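Kit Bench Sorting Set – data card and notes

What you've got

You're looking at the recordings we use to teach the small red arm to put parts where they belong at the kitting bench. I'm Xiaoyan Shen, I run second-shift kitting at Otura, and I ended up owning this folder because I kept asking questions about it. So the card is written by somebody who packs kits for a living (and has only lately learned what a fiducial marker is!). If you want the math, talk to the Tesov folks, who wrote the training code. If you want to know why the bench is laid out the way it is, talk to me.

Why we made it

Our kits go out with a lot of little pieces in them, and each piece has to land in the right pocket of the right tray. People do that all day long. It's easy on the brain and rough on the wrists, and by the end of a shift the mistakes creep in. The plan was to hand the dullest part to an arm and keep people on checking, odd orders, and everything soft or tangled. Before touching real parts we wanted a practice task that anybody on the crew could set up and record, so we settled on colored cubes and a ring.

What's inside

There are 3,000 episodes, each one a single pick and place. 37 of them are marked "hold" in the index because the notes and the video don't agree on which cube was asked for. Please leave those out of training until I've gone back through them – I'm getting there. Every episode has the video, the joint positions, the gripper opening, and one line of plain text saying what the operator was going for. Those lines were typed by whoever was driving, so spelling is all over the place. I cleaned up the worst and left the rest alone.

Who recorded it

All of it was done by people from the floor, on the clock, at their regular pay. I pushed hard for that. Recording counts as work here and it goes on your time sheet as kitting support. No episode carries an operator's name, and the timing data isn't used to rate anybody. That second point took two meetings with the Mesar people, who supply our scheduling software and had wanted to pull it in. It's in writing now, in the policy file next to this one.

The practice task

Pick the cube named in the text line, carry it over, set it on the ring. Other cubes stay where they are. The arm works on the printed checkerboard mat, and the mat has to lie flat, so smooth out the corners before you start and run calibration again if anyone has bumped it.
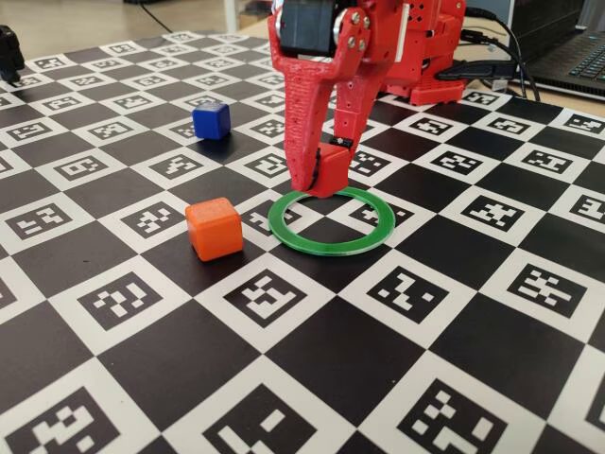

Red cube in the gripper over the rim of the green ring, with the orange and blue cubes left on the mat.

"On the ring" was a big argument, by the way. Version 1 took anything that touched it. In version 2 the cube has to come to rest with its middle inside the opening, and I relabeled the older episodes to match. If your success rate dropped when you switched versions, that's probably the reason.

What's changed for us

Less than I feared and more than the flyer said. Nobody's hours have been cut. Two folks who used to pack now split their time between packing and recording, and they've gotten really good at spotting a bad grasp before it happens. The arm is slower than any of us, and I'd say so to anyone who asks. The part I still don't love is the quiet – we used to work across from each other and talk, and driving the arm faces you toward a screen. We're trying a different bench layout in December.

Known problems

Glare on the lighter squares in some late-shift recordings. Text lines that say "the cube" with no color. Operators are mostly right-handed, and it shows in the approach paths.

Questions go to the kitting desk, or leave a note in the Li folder and I'll see it on my next shift.

Card last updated 10th November.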